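Blackwood hall kitchen opens its doors to a fruit bowl swap

10/27/25

Anyone who has wandered past the Blackwood community hall lately will have noticed the kitchen lights on well into the evening, and the good news is that the old place is finally ready for company again. The benches have been cleared, the cupboards have been emptied and wiped out and filled back up in some sort of order, and from next month the kitchen will be home to a fruit and tableware swap for households in Blackwood, Vovgate and the farms out along the Sokdale road.

It's a lovely simple idea, and it came about because of the cupboards themselves. When they were opened up for the big clean, out came 400 pieces of crockery and basketware, some of it belonging to the hall, a good deal of it left behind after suppers and wakes and christenings over the years, and a fair bit with no history that anyone in the district could supply. There were gravy boats. There were cake stands without their tops. There were more bread baskets than the hall could use if it held a wedding every weekend until winter (and wouldn't that be something!).

Throwing it all in a skip seemed a terrible waste, so the hall has kept what it needs and the rest will go out on the tables for people to take home. The fruit half of the swap was a natural partner, with so many backyards between here and Vovgate producing far more lemons and passionfruit than one family can get through, and so many people who would happily trade a bag of them for something they don't grow.

The way it works is easy enough. Bring a plate, a bowl or a basket you no longer use, or bring some fruit, or bring both together if you're feeling generous, and put it on the long tables. Then have a wander and choose something to take home. There is no need to match item for item, and if you have nothing to bring the first time, come along anyway and have a look.

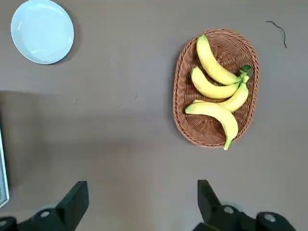
Bananas in a woven basket, with a pale blue plate alongside.

Baskets are expected to be the first things to go. The old wicker ones have come up beautifully with a soft brush and a bit of patience, and they do suit fruit, with the air getting in through the weave. A bunch of bananas sits in one very nicely, and anyone who has lost a few to the bottom of a deep bowl, where they bruise under the apples and are forgotten until the smell reminds you, will know what a pleasure it is to have them out where they can be seen. Plain shallow plates should be popular too, being the sort of thing you can put under a pot plant or fill with biscuits or simply add to the stack at home when the good ones get chipped.

A few requests from the hall. Please wash and dry crockery before you bring it, and leave anything cracked at home. Fruit should be sound and fit to eat, although a separate box will be kept near the back door for bruised pieces, which can go home with the jam makers or to whoever has chooks. Fruit with a bit of green still in it is very welcome, as it gives the next household a few days to get around to it. If you're bringing a casserole dish or a plate you'd like returned, please don't put it down on the swap tables even for a minute, no matter how full your arms are! There's a shelf just inside the door for belongings.

The kettle will be on, and tea and a slice of something will be served at the far end of the kitchen for a gold coin, with the takings going towards new seals for the big fridge, which has been propped shut with a chair since February. Children are welcome and will find colouring sheets on the low table.

Parking is on the oval side of the hall, and those coming in from Flernwood are reminded that the shortcut past the old packing shed is still closed while the culvert is repaired, so allow a little longer and come in by the main road. The side ramp is the best way in for prams and walkers, and the door there will be kept open for the whole session.

The first swap runs from 2 until 7, with the tables staying up to the very end so that people coming home from work can have a proper look too. Crockery and baskets can be dropped off at the kitchen during ordinary hall hours in the week beforehand, but please hold on to fruit until the day. Spare cardboard boxes and clean newspaper for wrapping would also be gratefully received.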